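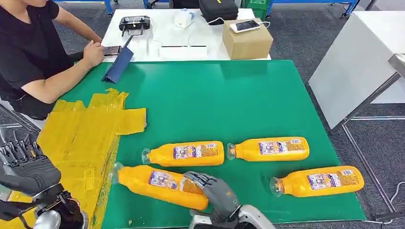 FOR IMMEDIATE RELEASE

Prosen Opens Packing Workroom in Flerkgate

Flerkgate, 14th November – Prosen has opened a workroom in Flerkgate for the packing of bottled juice from Gbeho. The room has green-topped work surfaces alongside a white bench for equipment.

Bottles are laid on their sides for a label check before packing. The room will handle orders of up to 200 bottles.

"We wanted a plain, well-lit place to work – and Flerkgate has given us one," said Araba Kyei, director of Prosen.
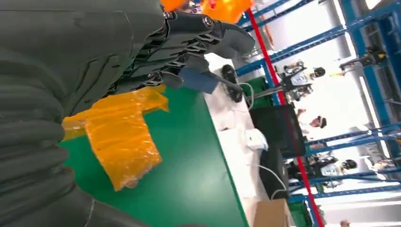 Next Steps

A second room, in Ultton, will open in January.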